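4. Handling rules for transparent and reflective items

4.1 Scope of the rules

The rules in this section apply to small household items that a parallel gripper can lift but that can be damaged by ordinary contact. Eyewear was the first class we wrote rules for, and it remains the one with the most entries in the Lemen handling log. The earlier Kudgate guideline grouped glasses with cutlery and pens under "light rigid objects" and set a single force limit for all of them. Reviewers at both of our sites found this hard to apply. A pair of glasses has parts that bend, parts that scratch, and hinges that move while the item is being held.

We replaced the single limit with three requirements. The first concerns where the fingers may close. The bridge and the lower rim are permitted contact areas. The face of a lens is not, even with padded fingers. The second concerns the arms, whose state (open, folded or partly folded) must be recorded before the grasp and again after release. The third concerns what the wrist view must show while the item is held.
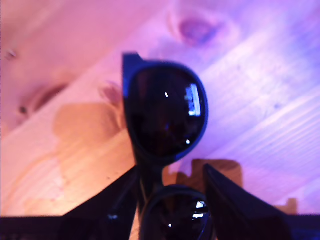 A grasp at the bridge counts as compliant when both fingers close on the frame material and neither tip rests on a lens. The reviewer checks this from the wrist view alone. If the contact point is hidden by the fingers themselves, the reviewer may ask for a second view, but the grasp is marked "unconfirmed" until that view is supplied. Harb and Nimri argued during drafting that unconfirmed grasps should be counted as failures. We decided against it. The label is kept separate in all of our tables so that readers can apply the stricter count if they prefer it.

4.2 Lighting and reflections

Dark lenses return bright spots from windows and lamps, and these spots move as the wrist turns. The detector used at Onia sometimes took such a spot for a separate object. Rule 4.2 therefore asks for at least one held pose per item under every lighting condition listed in the site plan, colored light included. Operators may not cover windows or change lamps between the grasp and the held pose. White balance stays fixed for the whole session — correcting it afterward is allowed only on a copy.

4.3 Backgrounds

Sites are free to use any table or floor surface, and they do not need to clear the area behind the item. We ask only that the surface and any nearby objects stay the same for the length of one trial. A blurred background is acceptable if the rim, the visible parts of the arms and the fingertips are sharp enough to judge.

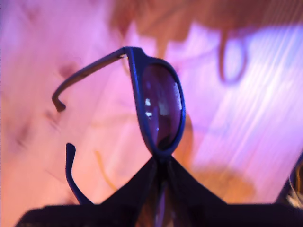

Arms need more attention than we first gave them. When glasses are held by the rim, a loose arm can swing and touch the surface or the gripper body. Under the revised rule the operator waits two seconds after the lift before any wrist rotation and keeps the first rotation to 18 degrees or less. The limit came from bench work by Te Moana at the Khasawneh site, where larger first rotations led to more arm contact.

4.4 Review procedure

Each site submitted its trials for review by a person who had not operated the gripper. Of the 400 trials submitted, 57 were returned with a question, most often on the recorded state of the arms. The wording of the form was changed in June, and "partly folded" was given its own box. Trials logged on the old form were left as they were and are marked in the released table.

Figure 4. Sunglasses held in the gripper under colored light.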